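Kvaran Community Laundry and Clothing Room
Progress report to the Nurnport Fund
Period covered: spring term to the end of August
Prepared by Dagný Fogh, room coordinator

1. Summary

The clothing room has now been open for the whole of the reporting period. We handled 2083 garments, most of them school and sports wear. The main change since our last report is the new folding area, which was paid for out of the second installment of the grant. The part of the work that has gone slower than planned is labeling, and section 5 explains where that stands.
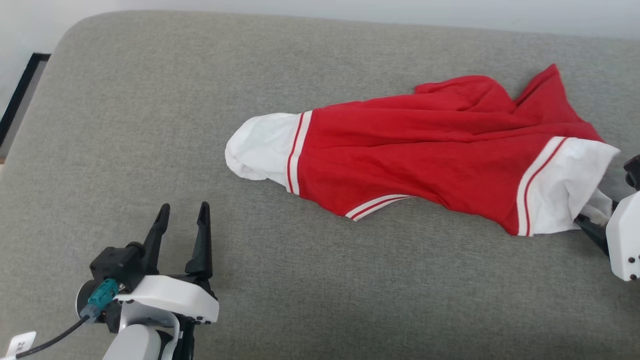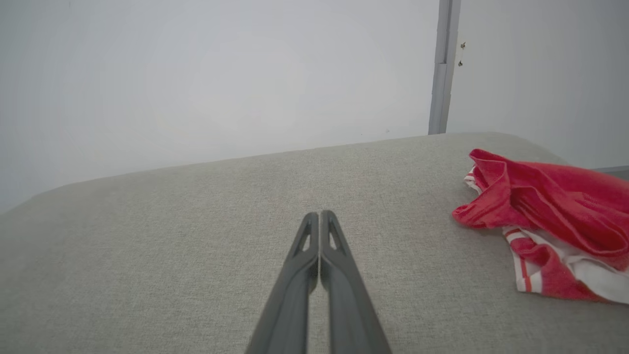
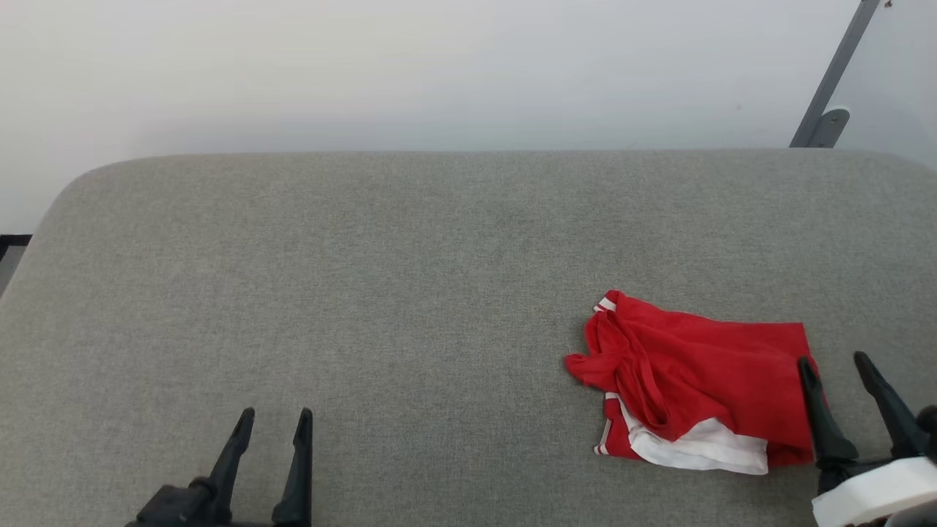
Red and white garment on the gray padded folding surface, August.

2. Folding area

Our application described the old setup: two trestle tables with bare tops, pushed together under the window. Clothes slid off, zippers scratched the tops, and the join between the tables caught on knitwear. We asked for one wide padded surface in place of the two tables.

The surface is now in use. It is covered in a gray woven fabric and has rounded corners. Light knits and shiny sports fabrics stay where they are put, and an adult-size shirt can be spread out at full width with space left over. The plain color also helps with checking. Loose threads and small marks on red or white clothing are easier to notice than they were on the old tables, which had a wood pattern.

Two points have come up in daily use. Lint collects in the weave, so the surface is brushed down at the end of each session. It also cannot be used for anything straight out of the washer. Ketill Hjaltested has put a drying rail by the door for those items, and they come to the folding area later.

The cover was supplied by Pladilex at the price quoted in the application. A spare cover was not included. We have asked for a quote and will pay for it from our own income if it comes in under the amount we have set aside.

3. Sports clothing

Team shirts are the largest single type of garment we handle and take the most time per piece. They arrive rolled up or bunched in kit bags, often with one sleeve inside out. The fabric holds its creases, and the striped bands some clubs have at the edges twist when the shirt is pulled straight from one end only.

Balthasar Imhof wrote a short method for these shirts, which all folders now follow:

Lay the shirt on the surface and find both ends before pulling anything.
Turn out the sleeves.
Smooth the body lengthwise with flat hands, working from the middle.
Straighten collars and bands last.
Check for tears and stains, then fold in thirds.
Shirts that need mending go in the blue tub without being folded.

The last step was added in the second month. Folded shirts were reaching the mending shelf and then had to be opened, mended and folded again.

We took in kit from 9 clubs during the period. Three of them had not used the room before. The Tatport junior club sends the most, and its bags now come in on a fixed day so that they do not arrive together with the school clothing.

4. People and sessions

The room is staffed by 16 regular helpers, each of whom works at least one session a week. Peadar Hegarty trains new starters. Training takes one session and covers sorting, the folding method, the mending shelf and how to fill in the intake book. Everyone who began in this period has finished it.

Valdemar Baldursdóttir has taken over the evening session. It was the one we found hardest to staff over the winter and we had to cancel it more than once. No evening session has been canceled since the change.

5. Work behind schedule

Labeling. We had planned for every returned garment to carry a cloth label with the club or school name by the end of August. Club kit is done. School clothing is a little over half done. The first batch of labels came loose in the wash and we stopped using it. The replacement labels are sewn in by hand, which takes longer. We now expect to finish during the fall term.

Shelving. The wall behind the folding area was to have open shelves. We have decided to leave it clear for now. Helpers work from both sides of the surface when the room is busy, and shelves at that height would be in the way. We ask for your agreement to move the shelving money to the storage closet across the hall, where it would pay for the same number of shelves. No extra funding is requested.

6. Spending

All spending in the period was within the agreed headings. The folding area came in at the approved cost. The labels went over, and the difference was covered from session fees. Receipts are attached in the order they appear in the budget sheet.

7. Next period

Finish the school clothing labels.
Fit the storage closet, if the change in section 5 is agreed.
Get a spare cover for the folding surface.
Hold a mending afternoon for parents from the clubs, led by Balthasar Imhof.
Review the intake book, which has too many columns and is often left half filled in.

Questions on this report can be sent to Dagný Fogh at the clothing room. The shelving request is the only item that needs a reply before the next installment.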